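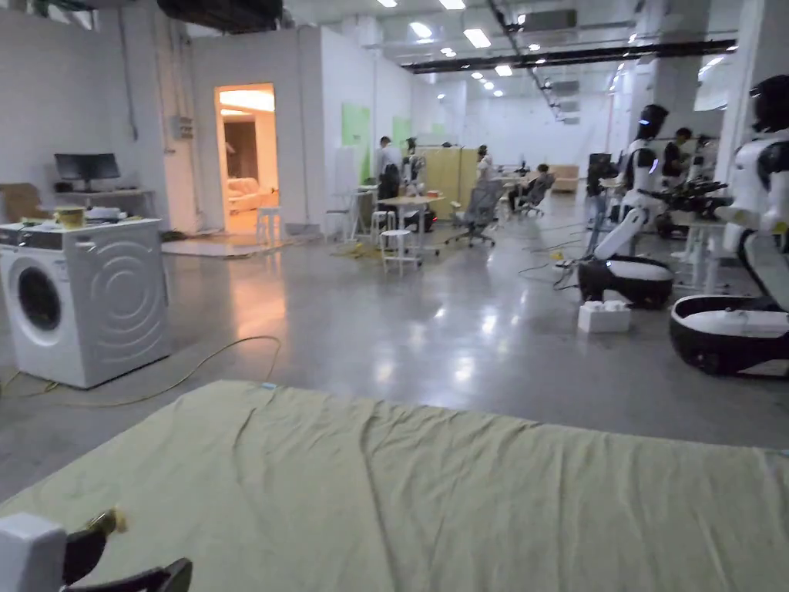
Sheet down at Trullow, with one of the hand-held grippers at the left and the shared floor behind it.

Trivex hand-held gripper: frequently asked questions

Last updated September 8, 2018

What is Trivex?

Trivex is a pair of grippers that you hold and work by hand. You use them to pick up, pull and fold cloth, and the recordings are used to teach a robot arm with the same fingers to do the same job. Gualtiero Fabbri designed the fingers and Brunello Santoro did the electronics and the logging software. It was built in the shared workshop at Trullow.

Is it a kit?

No. We publish the drawings, the parts list and the code, and you make or buy the rest. The parts list has 129 lines, but many of those are screws and washers in different lengths.

How long does one take to build?

Our second pair took 30 hours, spread over evenings. The first took a good deal longer and we didn't keep a record. Most of the time goes on the fingers.

Do I need two?

For small things, no. For clothes and sheets you will want two. With one gripper you can lift a shirt but you can't stretch it flat.
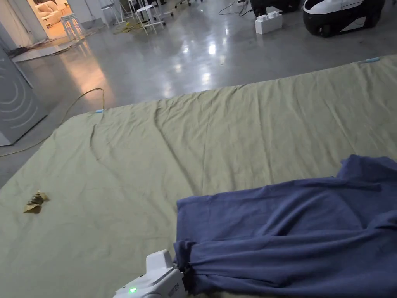
Reading time: 4 minutes

Why do you work on a sheet?

A shared floor has grit on it, and grit gets into the jaws. The sheet also gives a plain background, so the software has less trouble finding the edge of a garment. Any pale colour does. We clip the edge where we can, otherwise the sheet creeps towards you as you pull. It doesn't need ironing. We tried that in March and the tracking was no better.

What should I practise on?

Something dark and soft, against a pale sheet. An old sweatshirt is good. Start by pinching it near the hem and moving it a short way, then try a sleeve. Leave anything shiny or see-through until later. Buttons are a nuisance at any stage.

What does the green light mean?

The gripper has power and the logger is receiving from it. If the light flashes, the logger has dropped the connection. Stop, put the gripper down, and restart the logger before you restart the gripper. Doing it the other way round leaves you with an empty file, and the software won't warn you. Brunello has this on his list.

Which fingers should I fit?

There are two sets. The Mazza fingers are the curved ones and they are what we use for cloth. The tips come together at a point, so you can take hold of a single fold. The straight set is easier to make and is fine for boxes and bottles, but it tends to slide off fabric.

Why do my tips not meet?

Usually the screws at the base of the fingers were tightened before the ones nearer the tip. Slacken them all, close the jaw gently on a scrap of cloth, and tighten from the tips back towards the body.
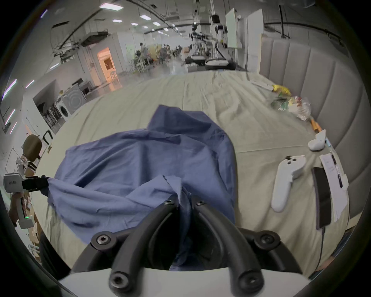 If that doesn't cure it, check the fingers for a twist by laying each one on a flat surface. A twisted finger can't be shimmed back into line. Make another. When the tips are right you should be able to pinch a gathered fold and pull on it with the second gripper holding the far corner, and the fold should stay where it is. If it slips only when you pull sideways, roughen the inside of the tips with fine abrasive paper.

Can I work on a bed or a table instead of the floor?

Yes. A bed is kinder to your knees and a wide one gives you room to move. A soft mattress does give under the grippers, so record a few folds on a hard surface as well. Keep phones, papers and pens off to one side where the cloth won't sweep over them.

How many recordings do I need?

We got a usable sideways fold from 6 long sessions with the same garment. A new garment needed 4 more. Yours may differ, depending on how steady you are.

Will it work with my robot?

We have only run it on the Voltirau arm, using the mounting plate in the drawings. Other arms need a different plate and you will have to redo the offsets in the settings file. Get those wrong and the arm will close its fingers well above the cloth, so make the first run at low speed with a hand on the stop button.

Can I sell grippers made from your drawings?

Please write to us first. Making a pair for yourself, a school or a workshop is fine and you don't need to ask.

I found a mistake in the drawings. Who do I tell?

Gualtiero, through the contact form. Give the sheet number and the revision letter from the bottom right corner of the drawing. Revision C has the wrong thread on the jaw pivot and we know about that one.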